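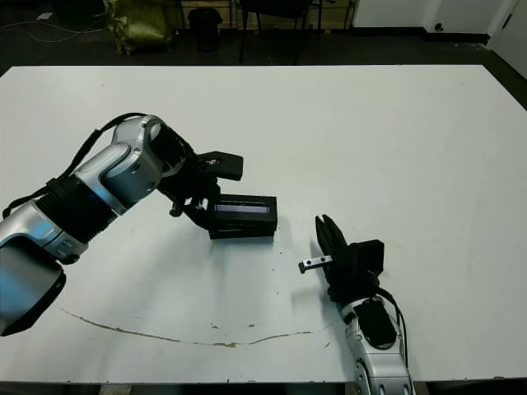 Can a student club get useful work out of the Rostix two-arm kit in its first term?
A patient one can, provided somebody in the group is comfortable with wiring and the members don't mind repeating one small job for weeks.

Our club in Sternuvstead has had the kit since November. I'm the staff adviser, so most of what follows comes from watching the students use it and from the notes Napaporn Thammasiri keeps in the club log.

Setup

The printed guide runs to 63 pages. The mounting section is clear. The section on joining the two controllers is thin, and Nattawut Noiphan spent two evenings on it before he found that the second address has to be set before the first power-up. Put that on page one, please.

Cables are long enough for a normal table. The straps that come with them are stiff and we replaced half.

Using it

For the Domport student meet the club picked a two-handed task: one arm steadies a box while the other brings something to it. It sounds easy. The log has 263 attempts at it so far. The early ones mostly went wrong at the handover point, where both arms want the same bit of space. Slowing the approach to 30 percent of full speed helped more than any change to the code.
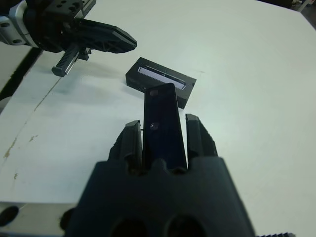
A black box on the table, with a glossy black item held in the nearer gripper.

Grip force is set in coarse steps. Step two drops things and step three is firmer than I'd like – Uthai Paisan padded the fingers for a while, then took the padding off again when it kept peeling.

The software saves each run with its settings, and that has been the best part for teaching. Montri Sombatkul can pull up a bad run from weeks ago and show the newer members which value was off. Search is slow once the list gets long.

Cost

We paid 421 for the starter software license and spare parts, on top of the arms. The Klinhom kit is cheaper to keep going, but it has one arm and would not have suited this project.

Four out of five. I'd buy it again for a club that meets at least twice a week. Spare finger screws should be in the box and aren't, so order a bag with the kit.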